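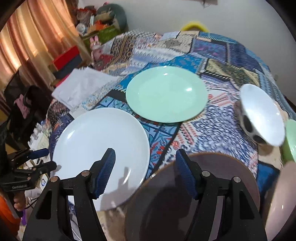
手持夹爪在餐桌上方，桌上是待收拾的盘碗。

采集周记：一千次收盘子，到底教会了什么

本期栏目原本打算写模型，写着写着又回到了数据上。过去这段时间，Flitunitz项目组一直在做一件听上去很朴素的事：让人拿着手持夹爪，在普通人家里收拾餐桌，把每一次抓取、抬起、放下都录下来，再交给学习系统去模仿。项目的内部通报写得很乐观，说这条路线“便宜、自然、可扩展”。我跟着看了几场采集，也翻了一部分录下来的片段，想把没那么乐观的部分写一写。

先说便宜。跟遥操作整条机械臂相比，手持夹爪当然便宜。工具拎起来就走，不用搬底座，不用标定一下午，也不用清出安全区域。可账不能只算设备。采集员要培训，场地要一家一家去谈，片段录回来要剪、要筛、要对齐时间戳，坏的还得重录。Benítez那边的同事给过一个数字：某一批餐桌任务里，首轮筛选退回的片段占到37%。退回的原因五花八门，夹爪离开画面、定位漂移、指尖开合读数断掉，还有不少是采集员另一只手忍不住帮了一把。扶一下碗，对人来说完全是下意识的动作，对模型来说就是一条教不会的捷径，因为将来那台机械臂旁边没有这只手。

这三成多的退回率，在项目汇报里是看不到的。汇报里写的是“累计有效时长”，分母不见了。我不觉得有人存心隐瞒，但一个指标如果只会往上涨，看它的意义就不大。

再说自然。这个词用得最多，也最经不起追问。支持者的理由是，人手带着夹爪走，动作里保留了人的经验：怎么斜着切进盘子底下，怎么顺着碗沿找受力点，怎么先挪开一件再去拿另一件。我承认，看原始录像时确实有这种感觉，熟手的轨迹很漂亮，停顿也少。问题在于，熟手之所以是熟手，恰恰在于他已经摸透了这把夹爪的脾气。他知道两根手指张到多大会打滑，知道大圆盘平贴桌面时指垫吃不住边，于是提前绕开难抓的姿势。录下来的全是顺的，难的那部分被他用经验躲过去了。模型学到的是一种从不失手的世界，到了真机上第一次没夹住，它就不知道该干什么了。

我问过采集规程里有没有专门录失败和补救的环节。有，写在第二版规程的附录里，要求每场录一小段“失手后重试”。我抽看了18段标着这个标签的片段，大部分一眼就能看出是演的：夹爪先在盘边虚晃一下，松开，然后马上换成标准姿势，一次成功。真正的失手不是这个样子。盘子会转，会翘起来磕到旁边的碗，桌布会被拖出一道褶子，接下来整个局面都变了，人要重新看、重新想。演出来的失手没有后果，学了也白学。

说到桌布，这一条我要替采集组说句公道话。早期的餐桌数据几乎都是在实验室的光面桌上录的，桌子干净，盘子同款，灯光均匀，谁看了都舒服。后来改到住家里录，花样就多了：拼布图案的桌布，几何纹、锯齿纹、花卉纹挤在一块儿，白的、浅绿的、粉的盘子散着放，碗也不一定正着，有的就侧倒在那里。这类场景对视觉部分是实打实的考验，也是我在这批数据里看到的最有价值的东西。拿一段这样的片段，去换十段光面桌上的，我愿意。

但杂乱也可以是摆出来的杂乱。规程要求每次录制前“随机重置桌面”，具体怎么随机，由采集员自己决定。人做随机是很不可靠的。连着看同一个人的几段，就会发现大盘老是落在左边，碗老是落在右边，中间总给夹爪留着一条好走的道。这没什么可责怪的，谁摆桌子都有习惯，何况一天要摆那么多次。可是模型不会体谅习惯，它会把习惯当成规律。Sunesent组做过一次很小的测试，把摆放左右对调，其余不动，策略的表现明显变差。他们的报告只用了一段话带过，结论写的是“有待更多数据”。

“更多数据”这四个字，现在几乎成了万能答案。效果不好，数据不够；换了房间不行，房间不够；换了碗不行，碗不够。按这个逻辑，永远不会有一个结果能说明方法本身有问题。我不是反对扩大规模，我反对的是事先不讲清楚：扩到多大，在什么测试上涨多少，才算扩得值；涨不到，又该停在哪里。我在项目计划里找过这条线，没有找到。倒是预算表里，下一阶段的采集费用已经列好了。

然后是可扩展。目前的做法是三个采集点同时开，各自招人，各自找场地，数据最后汇到Clarley平台统一处理。场地多了，细节就开始走样。同一个“收盘子”任务，甲点的理解是把盘子叠成一摞，乙点是挨个放进收纳盆，丙点则是推到桌子一侧就算完。语言标注却全写成同一句“收拾餐桌”。平台上线的自动检查只管格式，不管意思，所以三种做法一路绿灯进了训练集。后来有人在评测时发现机械臂把盘子推到桌边停住不动，查了两天代码，最后查到丙点的录像，人家就是这么示范的。

标注的事还可以多讲几句。现在每段片段配一句任务描述，由采集员在录完之后补写。人录到下午就累了，描述越写越短，同义词也越来越少。上午还写“把浅绿色的椭圆盘拿到左边”，傍晚就只剩“拿盘子”。如果训练时真把这些句子当回事，那系统学到的对应关系大概会随着一天里的时间变化，这恐怕不是谁想要的。有同事建议用模型自动改写描述，把短句扩充成长句。我看过试改的样子，句子是长了，颜色和位置有对有错，错的比没写还麻烦。

硬件方面的意见，采集员说得比我多，我转述几条。

夹爪的重量偏前，举久了手腕往下坠，录到后半场轨迹会整体变低。现在的规程没有强制休息。

指垫有纹路，抓布料和抓瓷盘的手感差得很远，同一套开合力度的经验不能通用，但培训只教了瓷盘。

桌边用夹具或支架的时候，走位会受影响，人会不自觉绕开它。这种绕路也录进了轨迹。

两根手指会遮住夹爪正前方的一部分东西，尤其是压在指尖下面的盘子。人可以歪一下头，从旁边看；模型只有腕上那一路画面，看不到就是看不到。熟手遮挡时靠的是自己的眼睛，而这份信息没有进数据。

最后这一条，我认为是整个方案里最该正面回答的问题。示范者知道的比相机看到的多，中间的差额谁来补？通报里把它叫作“部分可观测性”，列在未来工作里，同一页的上半部分写的是“人类经验的完整迁移”。两句话放在一页纸上，读起来有点别扭。

也说说我觉得做得好的地方，省得有人说本栏只会泼冷水。时间同步比去年好了很多，夹爪读数和画面基本对得上。坏片段不再直接删除，改为保留并打标签，这样以后想研究失败还有材料。采集员的反馈有了固定的提交渠道，上面那几条硬件意见就是从那里抄来的，虽然截至发稿还没有看到回复。住家场景的授权流程也规范了，拍摄前会说明哪些东西会进画面，屋主可以要求重拍或撤回。这些都是苦活，干的人值得被记上一笔。

本栏给项目组的建议很短。第一，把退回率写进每月汇报，放在有效时长旁边。第二，桌面重置改用抽签或者程序出图，别再让人凭感觉随机。第三，下一批采集先别急着开新场地，拿现有数据做一次认真的消融，看看去掉一半住家片段会怎样，去掉全部光面桌片段又会怎样。要是去掉一半也没差别，钱就该花到别处去。

据项目组答复，消融实验排在8月，结果会在内部页面公布。评测脚本和测试用的餐具清单应当在跑实验之前就冻结，这一点我已经书面提过，对方回复“原则上同意”。

各采集点如有与本文所写不一致的情况，欢迎把片段编号和说明一并发来，下期照登。想看退回片段的读者，可以在Clarley平台里按“首轮未通过”筛选，餐桌类目在第二页，加载有点慢。

2021年6月14日 星期一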